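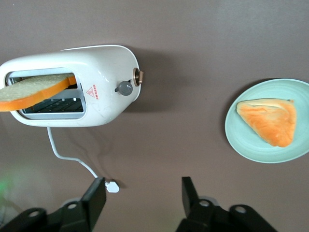
Rechercher sur le site OK

Petits appareils chauffants : Trorkberg publie les résultats de sa campagne de contrôle électrique

Le service technique de Trorkberg a rendu public dimanche le rapport de sa campagne de vérification des petits appareils chauffants installés dans les cuisines partagées de la commune. Sur 743 appareils examinés, 122 présentaient au moins un défaut électrique ou mécanique consigné au procès-verbal. Treize ont été mis hors service le jour même du contrôle. Les autres font l'objet d'une réparation ou d'une seconde mesure avant la fin du mois de mars.

La campagne portait sur les grille-pain, bouilloires, plaques d'appoint, cafetières à résistance et fours de comptoir mis à la disposition du public ou du personnel dans les salles communales, les foyers d'étudiants, les crèches et les ateliers de quartier. Les appareils appartenant à des particuliers, les cuisines professionnelles soumises à un contrôle distinct et les appareils de chauffage des locaux en étaient exclus.

Deux incidents à l'origine du contrôle

La décision de lancer la campagne fait suite à deux échauffements de prise survenus l'hiver dernier, l'un dans un foyer de la rue d'Istska, l'autre dans une salle louée pour des réceptions. Dans les deux cas, le dommage est resté limité au socle de la prise et à la fiche. Le disjoncteur divisionnaire n'avait pas déclenché.

Le rapport revient sur ce point. Une fiche dont les contacts sont oxydés ou desserrés présente une résistance locale élevée. Le courant absorbé par l'appareil demeure proche de sa valeur nominale, donc inférieur au seuil du disjoncteur, alors que la puissance dissipée au contact suffit à ramollir l'enveloppe plastique. Le dispositif différentiel ne réagit pas davantage en l'absence de fuite vers la terre. Le défaut se repère par une trace brune au pied des broches ou par une odeur, et se confirme à la mesure de température en charge.

Les deux socles endommagés avaient été posés lors de la rénovation des bâtiments. Ils alimentaient l'un et l'autre plusieurs appareils par l'intermédiaire d'un bloc multiprise. Le rapport ne conclut pas à un vice de fabrication et indique que le couple de serrage des bornes n'a pas pu être établi après coup.

Méthode

Les contrôles ont été confiés au bureau Papadopoulos, sous la direction d'Attila Hajdu. Chaque appareil a subi un examen visuel du cordon, de la fiche, du boîtier et des organes de commande, puis une mesure de continuité du conducteur de protection pour les appareils de classe I, une mesure de résistance d'isolement et un essai fonctionnel sous tension avec relevé du courant absorbé.

Pour les grille-pain, le protocole prévoyait trois points supplémentaires : la remontée du chariot en fin de cycle, la coupure effective de la résistance quand le chariot est bloqué en position haute, et l'état du tiroir à miettes. L'accumulation de résidus sous les éléments chauffants est traitée comme un défaut d'entretien et comptabilisée à part. Un appareil encrassé par ailleurs conforme a donc été nettoyé sur place et remis en service sans figurer parmi les non-conformités.

La mesure d'isolement a été effectuée à froid, interrupteur fermé. Le rapport signale une difficulté propre aux appareils à commande électronique, dont le relais d'entrée reste ouvert hors tension : la mesure ne porte alors que sur le cordon et l'étage d'alimentation. Pour ces modèles, les contrôleurs ont procédé à une mesure du courant de fuite en fonctionnement.

Les appareils conformes ont reçu une étiquette portant un numéro d'inventaire et l'échéance de la prochaine vérification. L'inventaire est tenu par bâtiment et par circuit, de manière à pouvoir calculer la charge raccordée à chaque départ.

Répartition des défauts

Les défauts de cordon et de fiche forment la catégorie la plus fournie. Il s'agit principalement de gaines écrasées à l'entrée du boîtier, de serre-câbles absents et de fiches remplacées par un modèle démontable dont le conducteur de protection était trop court ou laissé libre. Viennent ensuite les organes de commande : thermostats dont les contacts restent collés, minuteries mécaniques qui n'atteignent plus la position d'arrêt, poussoirs bloqués.

Les défauts d'isolement proprement dits sont plus rares et se concentrent sur les bouilloires et les plaques d'appoint. Sur les plaques, l'humidité absorbée par l'isolant minéral de la résistance explique une partie des valeurs basses. Plusieurs appareils ont retrouvé une valeur acceptable après une mise en chauffe prolongée et une seconde mesure, conformément à la procédure. Ceux qui échouaient à cette seconde mesure ont été écartés.

L'état cosmétique du boîtier n'a pas été retenu comme critère. Une rayure, une décoloration ou un jeu léger entre deux pièces de carrosserie n'entraîne aucune observation tant que les parties actives demeurent inaccessibles au doigt d'essai.

Les appareils mis hors service l'ont été pour trois motifs : partie métallique accessible non reliée à la terre sur un appareil de classe I, conducteur apparent, ou absence de coupure en fin de cycle. Leur cordon a été sectionné au ras du boîtier avant dépôt en filière de recyclage, afin d'empêcher une remise en circulation.
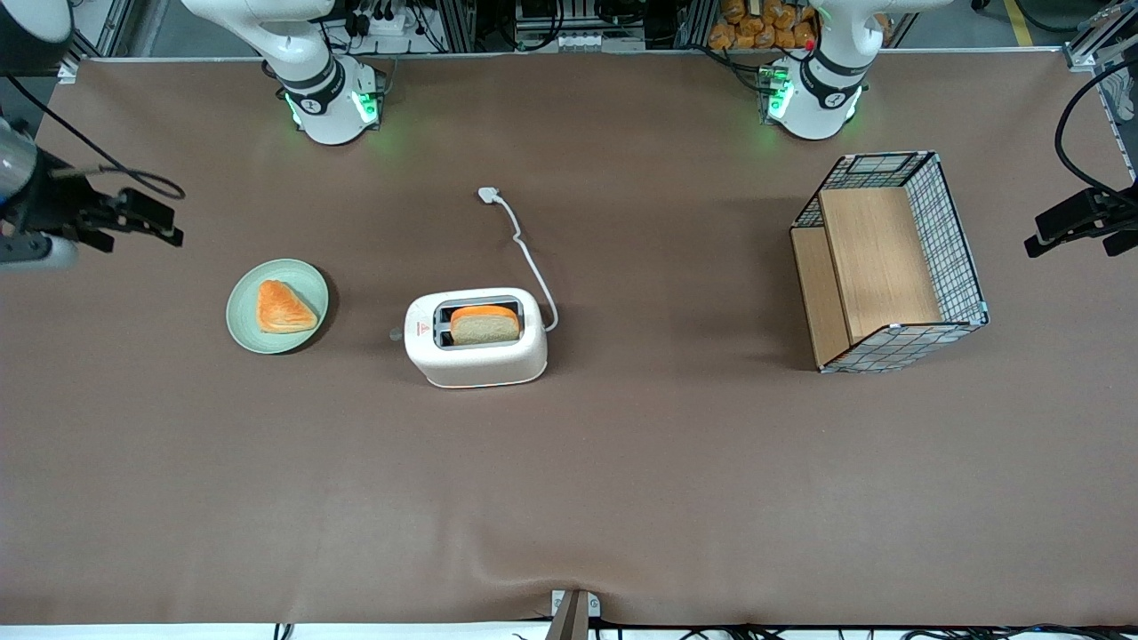

Kiều La juge la campagne utile mais regrette que le rapport s'arrête à la fiche : à son avis, un appareil conforme branché sur un socle fatigué reste un point chaud en puissance, et l'inventaire devrait comporter une ligne par prise, avec l'année de pose et le résultat d'un essai en charge. Elle demande en outre que les blocs multiprises soient comptés comme des appareils à part entière et étiquetés de la même façon.

Le service technique répond que les socles relèvent de la vérification périodique des installations fixes, dont le calendrier est différent. Il admet que les deux séries de données ne se recoupent pas aujourd'hui. Un identifiant de circuit commun est à l'étude. Il permettrait de rattacher chaque appareil à un départ précis du tableau et de repérer les circuits de prises qui alimentent simultanément plusieurs charges résistives.

Le calcul de simultanéité

Le second volet du rapport concerne la charge des circuits. Les cuisines les plus anciennes disposent souvent d'un seul circuit de prises protégé à 16 ampères. Un grille-pain et une bouilloire en fonctionnement simultané suffisent à approcher cette limite, et l'ajout d'un four de comptoir la dépasse. Un dépassement modéré peut être supporté par le disjoncteur pendant une durée assez longue, compte tenu de la courbe thermique de l'appareil. Les conducteurs y sont en principe dimensionnés. Les contacts des multiprises, moins.

Pieter Boersma, qui a rédigé ce volet, propose de retenir un coefficient de simultanéité de un pour toutes les charges résistives d'une cuisine partagée. Le choix est sévère au regard des usages courants. Il est justifié dans le texte par la concentration des repas sur des plages courtes, en particulier le matin dans les foyers. Les enregistrements de courant réalisés sur plusieurs départs montrent des pointes brèves et rapprochées au moment du petit-déjeuner, puis une charge presque nulle jusqu'à midi.

Trois mesures sont envisagées, à combiner selon les bâtiments : la création d'un second circuit de prises, la répartition des appareils de part et d'autre du plan de travail sur des départs distincts, et la suppression des blocs multiprises au profit de socles fixes. La première suppose une réserve suffisante au tableau. Dans le foyer de la rue d'Istska, le tableau est complet et devra être remplacé.

Réparation et remplacement

La commune n'a pas retenu le remplacement systématique des appareils défectueux. Les cordons, fiches et serre-câbles sont changés par l'atelier municipal, qui refait ensuite l'ensemble des mesures. Les thermostats ne sont remplacés que lorsque la pièce d'origine est disponible ; à défaut, l'appareil est retiré. Aucune pièce adaptable n'est admise sur un organe de coupure.

Rianne Schouten, de l'atelier, précise que le démontage constitue la principale limite. Les boîtiers assemblés par clips non réversibles ou par vis à empreinte particulière ne peuvent pas toujours être refermés avec le même degré de protection. Dans ce cas, la réparation n'est pas engagée, même si la pièce en cause est bon marché.

Pour les achats futurs, le cahier des charges imposera un cordon remplaçable sans destruction du boîtier, un tiroir à miettes amovible sur les grille-pain, une coupure bipolaire et la disponibilité des schémas éclatés. La consultation sera menée en groupement avec Wenum, dont les cuisines communales comportent un parc comparable.

Suite du calendrier

Les appareils en attente de seconde mesure restent consignés dans leur bâtiment, fiche condamnée par un capuchon à clé. La périodicité de contrôle sera modulée selon l'intensité d'usage : plus courte dans les foyers, plus longue dans les salles ouvertes à la location. Le rapport recommande de ne pas l'allonger sur la seule base d'un premier résultat favorable.

Annelies Claeys présentera le volet relatif aux tableaux électriques lors de la prochaine séance consacrée aux bâtiments. Le chiffrage du remplacement dans la rue d'Istska y sera joint. Les gestionnaires de salles peuvent obtenir dès à présent l'extrait d'inventaire qui concerne leur bâtiment, sur demande écrite au service technique. Toute introduction d'un appareil chauffant non étiqueté dans une cuisine partagée doit être déclarée avant le premier branchement.

Contact | © Trorkberg, service technique | Haut de page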